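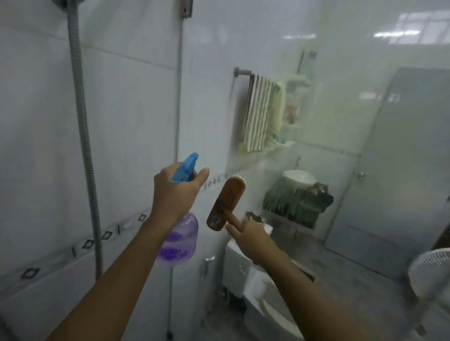

Ticket attachment: spray bottle in left hand, brush at the glass partition.

Duker tracker, hand segmentation
Opened by: Murray Poirier
Status: open

Contact labels flicker on glass-cleaning clips. The model reads the basin and towel behind the partition as the surface being scrubbed – glass itself gets no label. Seen in 17 of 20 clips from the Berkum set.

Tried:
Retrained with the April labels. No change.
Raised the contact threshold. Flicker dropped, but trigger-finger contact was lost too.
Added a glass plane by hand on 2 clips. Labels held steady on both.

Next: Flellbridge to annotate glass planes on the remaining clips, then rerun.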